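Left gripper loses its hold on the cushion during remote-controlled demos
Status: Reopened
Component: Teleoperation / left hand
Opened by: Leanne Pickering
Assigned to: Gadisa Hailu 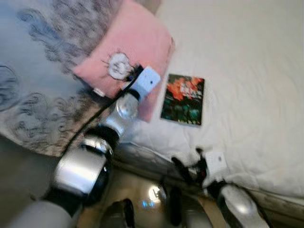 Task is bed tidying: take the pink cushion by its lower edge, pull it clear of the blanket, set it down at the head of the bed. I'm driving both arms with the Firkberg handles. When I close the left hand it grabs the fabric, the lift starts, and partway up the cushion slides out of the fingers. My own hand is still closed on the trigger when this happens. I've thrown away 14 demos so far over this one fault.

Software is the current Nidlow build. I haven't changed any settings.

Comment, Gadisa Hailu
Went through your discarded runs. In most of them the fingers come down at a shallow angle and only catch the outer skin of the cushion. Soft items need a deeper pinch. Could you try approaching steeper and closing later? I'd like to rule out operator technique before we open up the hand.

Comment, Leanne Pickering
I knew that was coming. Tried it. Steeper approach, later close, waited a full breath before lifting. It dropped on the second try and again on the fifth. I then did the same motion with the right hand from the other side of the bed and had no drops at all. Same operator, same cushion. If it's my technique, my technique only goes bad on the left.

Comment, Gadisa Hailu
Fair. Please run the grip check from the service menu on both hands and paste the results. Also tell me whether the left trigger reads full travel on the handle page.

Comment, Leanne Pickering
Left trigger at full squeeze: 82 percent
Right trigger at full squeeze: 100 percent
Grip check, left: pass
Grip check, right: pass

So the hand is fine when the robot closes it by itself, and the handle never asks it to close all the way. I don't see what the grip check is worth if it skips the handle entirely. It would have passed every day this week.

Comment, Gadisa Hailu
The grip check was only ever meant for the hand. Agree the wording in the menu oversells it. Recalibrate the left handle:

1. Park both arms away from the bed and switch to hold.
2. Handle page, select Left, then Reset range.
3. Squeeze fully and release, 8 times, at normal speed.
4. Save, leave the page, come back and read the value again.

Don't skip step 4. The page shows the new value before it has been stored.

Comment, Leanne Pickering
Done. Reads 100 after coming back to the page. Next batch of cushion lifts went through without a drop.

Status changed to Resolved by Gadisa Hailu
Cause: left handle range out of calibration.

Status changed to Reopened by Leanne Pickering
I'd like to slow down on "resolved." After lunch it read 94. No drops yet, but it was 100 in the morning, and a calibration that wanders in half a day is a patch. Something in that handle is moving. Also, nothing warned me. I found out by watching a cushion fall.

Comment, Gadisa Hailu
Could be the sensor magnet working loose. Adugna had a handle from the same lot that drifted like this, and tightening the trigger pivot held it. I'll send the pivot kit. Until then, recalibrate at the start of each session and at midday, and write the value down both times.

On the warning: I can have the recorder refuse to start under 97. Would that get in your way?

Comment, Leanne Pickering
No, please add it. Make it say which handle.

Bigger worry: the demos I kept. We have about 200 from before I noticed, and the left hand was likely under-closing in plenty of them even where the cushion made it. I'm being told the policy will "average it out." I doubt that. If it's shown a weak pinch over and over, I'd expect it to learn a weak pinch. Can you filter by commanded closure before Dornberg starts training on them?

Comment, Gadisa Hailu
Closure is logged per step, so yes. I'll mark every run where the left command peaks under 97 and send you the list. Your call what gets dropped. I've asked Dornberg to hold off on training.

Comment, Leanne Pickering
Thanks. Leave this open until the pivot kit is in and I have a week of readings. Today's: 100 at start, 95 at midday.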